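3.2 Collecting demonstrations

All of our examples come from people, and we think this is the most exciting part of the project! Each collector works with a pair of hand-held grippers, one per hand, so two-handed skills can be shown directly, at the speed a person would choose. Felicja Sowa and Arlo Brannigan recorded 3,000 demonstrations at the Halliday site in May, in sessions of 30 minutes. We dropped 335 of them after review, mostly for lost tracking, and kept the rest for training Piltum. New collectors picked up the tools wonderfully fast, and several asked to stay on for the harder tasks (Section 3.4).

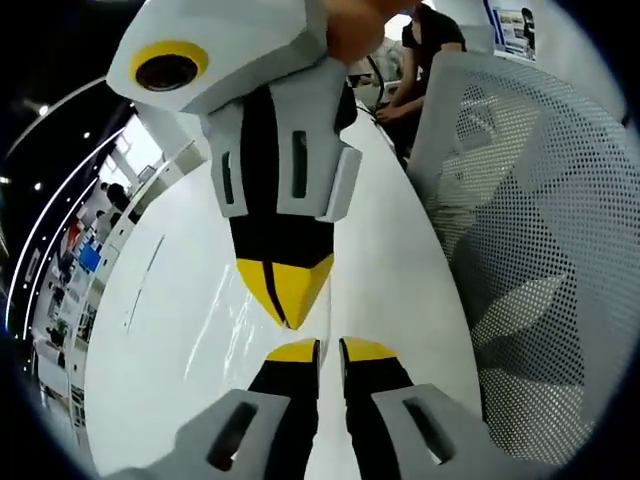

Figure 3. Two grippers over a white table, tips facing each other, in the view from the left-wrist gripper.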